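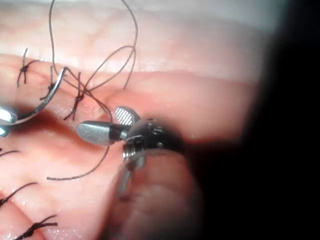 Figure 2. Suture practice pad with the right instrument open and the needle held in the left instrument.

4.2 Assisted suturing: station set-up and staff roles

With the Rormont station in assisted mode, the system places interrupted stitches and the technician supervises. Manual knot tying is no longer part of the bench technician's shift. Needle loading, thread control and sign-off remain manual duties.

1. Log in with your own badge. Shared log-ins are disabled.
2. Clamp the practice pad to the tray, incision facing up.
3. Load the curved needle into the left instrument.
4. Open the jaws of the right instrument and check that no thread lies between them.
5. Select ASSIST and set the hold time to 30 seconds.
6. Press START. Keep one hand on the stop bar until the first knot is tied.

Note: If the thread crosses itself above a stitch, press HOLD and clear the loop with forceps. Log the stop under code 2049.

Caution: Do not reach past the tray rail while either instrument is powered.

Caution: Replace the right instrument after 4000 jaw cycles. The counter does not reset when the station is switched off.

Staffing: One technician may supervise 2 stations. Technicians moved from manual benches must complete the Dader module before working alone. Send shift changes to Toshiko Oda and fault reports to Abdelghani Ezzat.

Section revised 6th January.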